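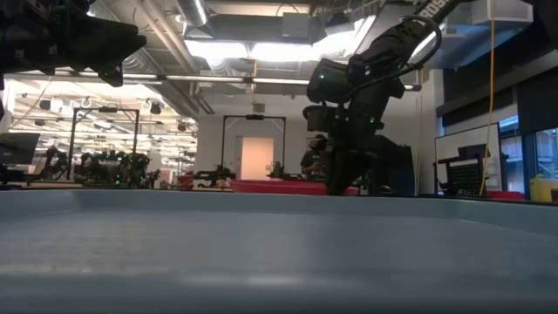
Gonau regroupe ses stocks de pièces détachées à Sturkutgate

8 janvier 2021

Gonau, distributeur de pièces détachées pour l'électroménager, annonce le regroupement de ses stocks sur le site de Sturkutgate. Les réserves de Warrier et de Zesley y seront transférées d'ici la fin du mois d'avril. Les deux points de retrait restent ouverts au public, aux horaires habituels.

Le nouveau site réunira 617 références, contre 339 jusqu'à présent dans la réserve principale. Les joints de porte, pompes de vidange, thermostats et charnières y seront conservés au moins dix ans après l'arrêt de fabrication des appareils concernés.

« Un client qui attend trois semaines une pompe finit souvent par racheter une machine, explique Jayanthi Chettiar, directrice des opérations de Gonau. Avec deux réserves séparées, nous perdions plusieurs jours sur les commandes groupées. »

Les commandes passées avant midi seront expédiées le jour même. Pour les réparateurs indépendants titulaires d'un compte professionnel, le minimum de commande est ramené de 94 à 40 euros hors taxes. Les tarifs des particuliers ne changent pas.

Pendant le transfert, certaines pièces pour lave-linge anciens seront indiquées comme temporairement indisponibles dans le catalogue. Les commandes déjà enregistrées seront honorées depuis leur réserve d'origine.

Les retours doivent désormais être adressés à Sturkutgate, accompagnés du bon de livraison. Les colis déjà envoyés à Warrier ou à Zesley seront réacheminés sans frais.

Contact presse : Jayanthi Chettiar, direction des opérations, Gonau, Sturkutgate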